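Home | Cells | Maintenance | Parts | Back issues
Search this newsletter... Go
4 min read

Cell notes: re-zeroing the wrist view on the Tetik table cell

The Tetik cell is our simulated tabletop setup: one arm on a block pedestal at the end of a dining table, a two-finger gripper, a handful of small objects, and two views of the work. It runs on the Herier scheduler and gets a maintenance pass every 20 days. Most passes take under an hour. The August pass took longer, and the changes affect anyone who pulls the cell config from the shared branch.

The fault first showed up as a drop in grasp success on small boxes. The arm reached the correct height and closed on time, but the fingers landed to one side of the target. Larger objects hid the error. The planner log gave a steady lateral offset of 7 mm between the commanded grasp point and the point computed from the wrist view. A steady offset usually means a bad mount transform, so the joint calibration was left alone.

Checking the transform takes a box, the table edge and both finger tips in the same wrist view. Park the gripper over the table, tilt the wrist until the edge runs through the view at a slant, and save the pose before touching anything else.

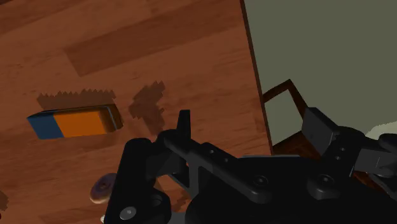 Wrist view with the box, the table edge and both fingers in sight.

The procedure we now use is as follows.

1. Load the last config that passed. Do not start from the faulty one and correct it by hand.
2. Render the wrist view at full size with shadows on. Low-resolution shadow maps give stepped edges, and the edge finder will sometimes lock onto one of those instead of the box. Mask the shadows before running the fit.
3. Fit the long side of the box and the table edge separately. If the two fits disagree by more than one pixel, discard both and move the wrist.
4. Write the new transform to the mount file, then restart the planner. A reload is not enough. The planner caches the mount file at launch and keeps the old values until it exits.
5. Run the short grasp set on the small box only.

Step 4 was the source of the trouble. The transform had been corrected in an earlier pass, the planner was reloaded and never restarted, and a later save wrote the cached values back over the good ones. The Melnychuk checker now compares the file on disk with the values in memory and stops the job if they differ.

After the restart we ran 189 grasps on the small box. The lateral offset stayed under 1 mm for the full set. The long set, 3678 grasps over all objects, was queued on Monday and its log will be posted with the next issue.

The room view needs its own check. It does not feed the planner, but it is used to review approach paths, and a wrong pedestal height is much easier to spot from there than from the wrist. Bring the arm to the hover pose with the gripper pointing straight down and the fingers open. Compare the base position against the table's near corner, and confirm that the forearm link clears the tallest object on the table over the whole sweep.

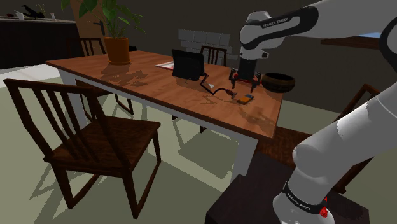

Prillska wrote in to say that the hover check should come before the wrist fit, on the grounds that a pedestal error will pass straight through into the mount transform and look like a good result. The same note asked for the pedestal height to be locked in the config so that a scene reload cannot change it.

The order will be swapped in the next revision of the procedure. The lock is already on the shared branch. Pull it before your next pass, and delete any local mount file older than the August one.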